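Trulta Greifer-Bausatz, Version 2: Erfahrungen aus unserer Studierendengruppe

Sonntag, 13. April

In unserer Gruppe benutzen wir den Greifer von Trulta seit Dezember. Ich wurde jetzt mehrmals gefragt, ob man ihn empfehlen kann, deshalb schreibe ich meine Erfahrungen einmal ordentlich auf. Deutsch ist nicht meine Muttersprache, ich bitte bei kleinen Fehlern um Geduld.

Zuerst die Aufgabe, weil davon viel abhängt. Wir sind eine Projektgruppe an der Hochschule, gemischt aus Maschinenbau und Informatik, und wir nehmen im Sommer am Demontage-Wettbewerb in Drevska teil. Dort muss ein Roboterarm einen alten Tischcomputer zerlegen: Stecker abziehen, Speicherriegel herausnehmen, Festplatte mit Träger entfernen. Der Arm darf ferngesteuert oder selbstständig arbeiten, für selbstständige Schritte gibt es mehr Punkte. Ein Mensch darf das Gehäuse festhalten, aber nicht in die Arbeit eingreifen. Den Arm (einen Darko, schon etwas älter) hatten wir vom Lehrstuhl. Was uns fehlte, war ein Greifer, der in ein enges Gehäuse hineinkommt und den wir selbst reparieren können.

Der Bausatz mit Handgelenkteil, Greifer, Kamerahalter und Netzteil hat uns 3250 Euro gekostet. Das ist für eine studentische Gruppe sehr viel Geld. Wir haben einen Antrag bei der Fachschaft gestellt und der Rest kam von einer kleinen Firma, die gebrauchte Rechner aufarbeitet und uns auch die Übungsgeräte schenkt.

Lieferung und Zusammenbau

Der Karton kam nach drei Wochen und war gut gepackt. Die Teile liegen in Beuteln, jeder Beutel hat eine Nummer, und die Nummern stimmen mit der Anleitung überein. Leider nur fast: Beutel 7 und 8 waren bei uns vertauscht. Man merkt es erst, wenn eine Schraube zu lang ist und hinten am Gelenk kratzt. Ich rate also, jede Schraube vor dem Eindrehen neben die Zeichnung in Originalgröße zu halten.

Alle Verbindungen sind mit Innensechskantschrauben gemacht, und das gefällt mir sehr. Man braucht zwei Schlüssel und kommt fast überall gut hin. Nur die innere Schraube am Mittelstück ist schlecht erreichbar, wenn die Fingerplatten schon montiert sind. Die Anleitung verlangt aber genau diese Reihenfolge. Laurențiu Bogdan hat bei uns den Aufbau gemacht und hat die Reihenfolge umgedreht, zuerst Mittelstück, dann Platten. So ging es ohne Fluchen.

Für den ganzen Aufbau haben wir zwei Abende gebraucht. Der erste Abend war Mechanik, der zweite Abend war Kabel und Software. Ein Schraubensicherungsmittel liegt nicht bei. Das finde ich bei diesem Preis kleinlich, denn ohne Sicherung lösen sich die kleinen Schrauben an den Fingerspitzen schon nach wenigen Übungsstunden. Mittelfeste Sicherung kaufen und gleich beim ersten Aufbau verwenden.

Arbeit im Gehäuse

Die Finger sind breit, und davor hatte ich am Anfang Sorge. In der Produktbeschreibung sehen sie schlanker aus, als sie sind. In der Praxis kommt man mit ihnen trotzdem in die meisten Gehäuse hinein, wenn man den Winkel gut wählt. Wir fahren immer schräg von oben an und drehen das Handgelenk erst über dem Mainboard. Wenn man senkrecht hineinfährt, stößt man an die Laufwerkskäfige, bevor man irgendetwas Nützliches erreicht hat.

Die Stromkabel sind das größte Problem, und dafür kann der Greifer nur teilweise etwas. Kabel geben nach, sie rutschen zwischen die Platten, und einmal ist eines im Gelenk hängen geblieben, so dass wir die Linke abschrauben mussten. Ich meine die linke Fingerplatte. Trulta bietet eine schmale Abdeckung für das Gelenk an, sie gehört aber nicht zum Bausatz. Wir haben eine eigene gedruckt — sie ist nicht schön, aber seitdem ist kein Kabel mehr hineingekommen.

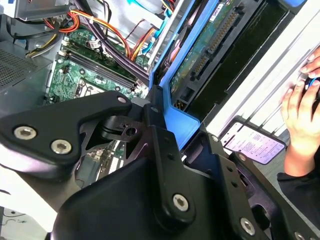 Bei den Festplattenträgern hat mich der Greifer überrascht. Ein Träger aus Kunststoff, den man seitlich zusammendrücken muss, ist für viele Greifer zu schwierig, weil die Kraft entweder zu klein ist oder den Kunststoff bricht. Bei Trulta kann man die Schließkraft in feinen Stufen einstellen. Wir haben mit der niedrigsten angefangen und sind langsam nach oben gegangen, bis der Träger sich löste. Gebrochen ist bei uns bis heute nur ein einziger Träger, und der hatte vermutlich schon einen Riss.

Schwieriger sind die Speicherriegel. Die kleinen Verriegelungen an den Enden kann der Greifer wohl aufdrücken, aber man muss die Fingerspitze sehr genau setzen. Mit den mitgelieferten glatten Spitzen gelingt uns das etwa jedes zweite Mal. Mit einer aufgeklebten dünnen Gummischicht ist es deutlich besser. Warum der Hersteller so eine Spitze nicht anbietet, verstehe ich nicht.

Flache Datenstecker zieht er gut ab, wenn sie frei stehen. Stecker mit Metallklammer schaffen wir mit einem Arm allein gar nicht. Für den Wettbewerb werden wir sie auslassen und die Punkte verlieren.

Kamera am Handgelenk

Der Kamerahalter sitzt am Handgelenk, und man schaut von dort über die Finger nach vorn. Das ist für die Fernsteuerung angenehm, man gewöhnt sich in einer halben Stunde daran. Ein Nachteil ist, dass der Greifer selbst einen großen Teil des Bildes verdeckt. Gerade die Stelle, die man greifen will, verschwindet kurz vor dem Kontakt hinter der Platte. Salamatu Frimpong, bei uns zuständig für die Bildverarbeitung, hat deshalb eine zweite Kamera auf einem Stativ neben den Tisch gestellt. Für die selbstständigen Schritte würde ich das allen Gruppen raten. Der Halter lässt sich nur in zwei Stellungen schrauben, eine dritte, etwas höher, wäre sehr willkommen.

Das matte Schwarz der Teile ist übrigens eine gute Entscheidung. Unser früherer Greifer war aus blankem Aluminium und hat unter der Deckenlampe so geglänzt, dass die Erkennung der Stecker ständig falsche Treffer hatte. Die Schraubenköpfe glänzen weiterhin, aber damit kommt die Software zurecht.

Software

Gesteuert wird der Greifer bei uns mit Cludeo. Die Einrichtung war leicht, der Greifer wurde sofort erkannt, und der Darko-Arm nach einer Änderung in der Konfigurationsdatei auch. Diese Änderung steht im Handbuch auf der letzten Seite unter „Sonstiges“, wo man sie nicht sucht. Wer einen älteren Darko hat: Der Eintrag für die Übertragungsrate muss von Hand gesetzt werden, sonst meldet Cludeo nur „Zeitüberschreitung“ und man prüft einen Abend lang die Kabel. Ich spreche aus Erfahrung.

Sehr nützlich ist das Protokoll. Cludeo schreibt jeden Greifvorgang mit Kraft und Dauer mit. Als ich diesen Text begonnen habe, stand unser Zähler bei 2046 Greifvorgängen. Man sieht im Verlauf, dass die Kraft beim Schließen langsam steigt, also dass die Gelenke schwerer gehen. Nach dem Reinigen und einem Tropfen Öl war der Wert wieder wie am Anfang. Ohne Protokoll hätten wir das spät bemerkt.

Weniger gut ist die Oberfläche auf dem Telefon. Man kann dort die Schritte der Demontage ablesen und abhaken, aber die Schrift ist klein und die App vergisst nach einem Neustart, bei welchem Schritt man war. Wir benutzen sie trotzdem, da der Bildschirm des Rechners meistens für die Kamerabilder gebraucht wird.

Ersatzteile und Hilfe vom Hersteller

Eine Fingerplatte ist uns im Februar verbogen, durch einen Fehler von uns: Der Arm ist gegen die Gehäusewand gefahren. Die neue Platte kam nach fünf Tagen und kostete 33 Euro, Versand inbegriffen. Das finde ich fair. Auf meine Frage zur Schmierung habe ich eine freundliche und genaue Antwort erhalten. Auf meine Frage nach den CAD-Dateien der Fingerspitzen habe ich bis jetzt keine Antwort. Für eine Gruppe, die selbst druckt, wären diese Dateien wichtiger als jedes Zubehör, und ich habe die Spitzen am Ende mit dem Messschieber vermessen.

Meine Bewertung

Mechanik: sehr gut, wenn man die Schrauben sichert.
Anleitung: befriedigend. Die Zeichnungen sind klar, die Reihenfolge ist an einer Stelle schlecht, und die deutsche Übersetzung ist merkwürdig. Ich habe lieber die englische gelesen.
Kraftregelung: sehr gut.
Fingerspitzen: ausreichend, man muss sie selbst verbessern.
Kamerahalter: gut, mit der beschriebenen Einschränkung.
Preis: hoch.

Für eine Schulgruppe würde ich den Bausatz nicht kaufen, dort reicht ein einfacherer Greifer und das Geld ist in Übungsmaterial besser angelegt. Für eine Hochschulgruppe, die schon einen Arm hat und an echten Geräten arbeiten will, gebe ich vier von fünf Sternen. Den fünften Stern gebe ich gern nach, sobald die CAD-Dateien kommen.

Nachtrag zu einer Frage von letzter Woche: Ja, der Flansch passt auch auf den kleineren Darko, aber man braucht den Zwischenring, und der muss getrennt bestellt werden.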